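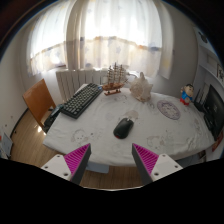

July, notebook 3, started 9:15 am, finished after the second coffee

Mouse task, hand-held gripper, and the saga of the left finger. Writing it all down while I'm still annoyed, as annoyed notes tend to have more detail in them.

Short version for Sigrún: the July mouse episodes have a bad width channel and should not go into training until I've relabeled them. The fingers are fine. The camera is fine. I am mostly fine.

Long version. Carter trained on the first batch and put the policy on the Derkus arm last night. It goes to the mouse nicely, lines up with the long axis, comes down, and closes until it is very nearly holding the thing. Then it lifts. The mouse stays where it is. The arm carries a mouse-shaped piece of air over to the drop point and sets it down with great care. Carter ran this 11 times before he messaged me, and I admire his optimism.

First theory (Carter): friction. Wipe the pads, try again. Wiped the pads. Same air, same care.

Second theory (me): the cloth. It wrinkles when you come in low, and I had a whole story about a fold riding up under the mouse and the fingertips landing on fabric. Flattened the cloth, taped the edge down, ran it again. No change, and now there is tape on the cloth. Simin has asked that I not do this again. It's the one with the cartoon drawings and she likes it.

Third theory (Jaxon, from the doorway, eating): "Is the width right?" I said of course the width is right. It was not right.

What we found, in order:

1. Closed the hand-held on nothing. Pads touching. Log says 9 mm.
2. Opened it all the way. Log agrees with the ruler to within a hair.
3. Closed it on the caliper block at three settings. Error grows as it closes. Not a plain offset, so my "just subtract nine" plan lasted four minutes.
4. Took the finger mounts off. Left plate had one screw that I could turn with my fingers. The plate rocks on the other two, and the marker rocks with it. Under load the tip bends back, the plate tips outward, and the tracker sees a wider gripper than we have.

So the recorded demos say "grip the mouse at this width" and this width is wider than the mouse. The policy learned exactly what we told it. The arm has stiff mounts, does as it's asked, and stops short.

When did it come loose? Best guess is the Tromley session, when I dropped the gripper on the plank floor and said "it's fine" out loud to an empty room. The checklist says to redo the width check after any drop. I wrote the checklist.

Went back through the logs with Benedikt's script. Every episode begins with a close-open-close, so the touching-pads value is in there for free. It sits near zero through episode 637, jumps on the next one, and creeps upward after that as the screw backs out. We have 915 episodes in total. Everything after 637 is suspect until shown otherwise.

Safety bit, which deserves its own paragraph. On run 8 Carter had lowered the gripper force limit for the friction tests, then put it back by hand from memory, with an extra zero. The fingers shut hard on nothing and made a noise we both heard. No damage that I can find, and his hand was at the keyboard, but it had been between the fingers a minute earlier moving the mouse. New rule, starting now: force limit comes from the config file only, and the arm is paused before anybody reaches onto the table. Also asked Sigrún whether the driver can refuse silly numbers. She says it can and that it used to, until someone turned that off to test the Ikico fingers. The someone is me.

Fix:

— new screws on both plates, thread lock, witness marks in paint pen so a turned screw shows
— width check at start of session, after any drop, and every 50 episodes. The recorder now stops if closed width reads over 1 mm. It stopped me twice this afternoon, both times correctly, and I resent it
— relabeling: linear fit per episode from the close-open-close. Looks good on the 20 I checked against the caliper. Worse on the heavy grips, where the plate was rocking partway through the grasp. I'll throw those out and redo them by hand
— driver limit back on

Re-recorded a few mouse grasps with the new screws. Left the rest of the table as it was, with the ship, the shell, the keyboard and the little guy with his arm up, as the clutter is half the point. Width trace is flat where it ought to be flat.

Carter asked whether we could just command the arm a bit tighter than the policy wants and move on with our lives. We could. It would work on the mouse and crush something in the Nguyen set, where half of the objects are packaging. No.

Open questions:
Does the right plate do this too, only less? Its screws felt snug but I had already stopped trusting my fingers.
How many of the first 637 had an error too small for the jump detector? Benedikt to rerun with a tighter threshold.
Who has the 2 mm hex key.

Retrain is queued for tonight. Carter has the e-stop tomorrow, I have the clipboard.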